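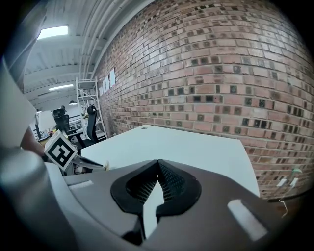 **Nukano Tenants' Resource Office** · Saturday, November 1, 2025

Heating season is under way in most of the buildings we serve. This thread sets out what renters should know about heat, repair requests and recordkeeping before the cold weather settles in. Please share it with neighbors who do not use this platform.

---

Start with your lease. Look for the section on utilities and find out who pays for heat and who controls the thermostat. In buildings with a central boiler, the owner normally controls both. In buildings with separate furnaces, the lease may split the duties, and the wording matters.

---

Last winter our office opened 163 heat-related cases. Most were settled by letter. In 11 of them the tenant had reported the problem by telephone only, and the date of the first report became the main point of dispute.

---

For that reason we ask every tenant to report in writing. Email is acceptable. So is a text message, provided your lease does not require another method. State your name, your unit, the date the heat failed and which rooms are affected. Keep the message short and keep a copy.

---

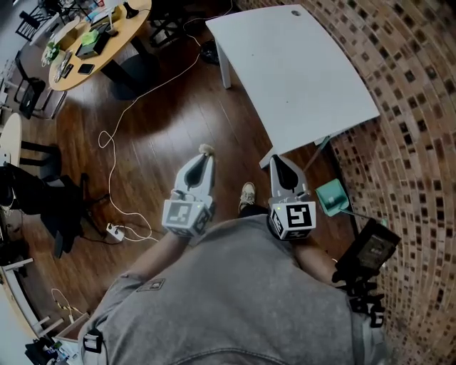 A temperature log is also useful. Place a thermometer on an inside wall, away from windows, radiators and the oven. Write down the reading in the morning and again at bedtime. A notebook is fine. Our printed log sheets are free at the front desk and come in English, Spanish and Italian.

---

The Italian sheets were prepared by Annunziata Lo Presti of our intake staff, who also takes calls in that language on weekday mornings. Callers who need another language may ask for an interpreter at no charge.

---

Tenants at the Bravo Apartments: management has informed us that the boiler in the north building will be serviced this month. Notice of the shutoff is to be posted in both lobbies. If you have an infant, an older adult or a person with a medical condition in your home, please tell the building office ahead of time.

---

Do not heat your home with an oven, a grill or a camp stove. Plug a space heater directly into the wall, keep it three feet from bedding and curtains, and turn it off before you go to sleep. Test your carbon monoxide alarm. If it sounds, go outside and call 911.

---

Several callers have asked about withholding rent. Please speak with us first. The rules are strict, and a tenant who withholds without following them may face an eviction filing even when the repair complaint is sound. Wencesl​ao Herrera, our senior housing counselor, reviews these cases by appointment.

---

Two evening clinics on heat and repairs have been added to the calendar. Bring your lease, your written requests and any replies you have received. Copies are acceptable. We cannot keep original documents overnight.

---

Clinic dates are posted at the front desk and on our page. The regular workshop on security deposits will return in April.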